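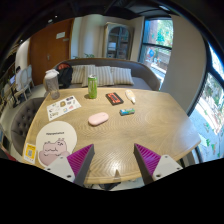 Part-time Membership and Records Assistant

Whitfield Allotment and Garden Association
22 hours a week, permanent

The Whitfield Allotment and Garden Association lets and looks after 1,140 plots across 6 sites, the largest of them at Sanolholm. We are looking for someone to run the waiting list, keep tenancy records up to date and answer members' questions by phone, email and post.

The post is based at our office in Whitfield. You would spend one morning a week at the Sanolholm site hut during the growing season, from April to September. The rest of the year is office work, and up to a third of your hours can be worked from home once you have settled in.

What the job involves

Keeping the waiting list in order. There are 400 names on it at present, and people may be waiting for more than one site. When a plot comes free you will contact the next person, arrange a viewing and record the outcome. An offer stays open for two weeks.

Sending out tenancy agreements and rent notices. Most of this falls between December and February, and leave is limited in January.

Recording the results of plot inspections. Site stewards do the inspections and send in their sheets, many of them handwritten. You will enter the results and send the first letter where a plot is not being worked. Second letters and notices to quit are dealt with by the Association Secretary.

Taking payments for water, keys and shed permits, and passing the figures to our bookkeeper each month.

Answering general enquiries. Common subjects are bonfires, hens, hosepipes, lost gate keys and disputes over paths.

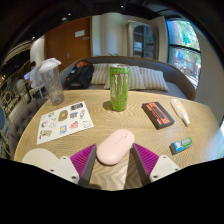

A shared table at the Whitfield office

What we are looking for

You will need experience of keeping records accurately, in any line of work. You should be comfortable with spreadsheets and able to write a clear letter. Some callers have waited several years for a plot and you will need to be patient with them, and firm when the rules require it.

It would help if you have worked with a membership database before. Ours was moved to a new system last year and some of the older Stikness records still have to be checked against the paper files. Part of your first few months will go on this.

You do not need to be a gardener. You do need to be able to get to Sanolholm by 9 am on your site morning. The bus from Whitfield stops at the bottom of Prerkorik Lane, ten minutes' walk from the gate. There is parking at the site but the track is rough in wet weather.

Terms

Pay is on Grade 3 of our staff scale, which will be sent with the application form. Holiday is 28 days plus bank holidays, pro rata. There is a workplace pension and a six-month probation period. Hours can be spread over four or five days, to be agreed before you start. Staff may rent a plot but must join the waiting list in the same way as anyone else.

How to apply

Ask the office for an application form, by email or by post, or collect one between 10 am and 3 pm. Please fill in the form in full. We do not accept CVs on their own. Tell us on the form if you need any adjustments for the interview.

Applications close at noon on the last working day of October. Interviews will be held at Whitfield in November and will include a short exercise in sorting and correcting a list of records. We would like the person appointed to start in December, before the rent notices go out.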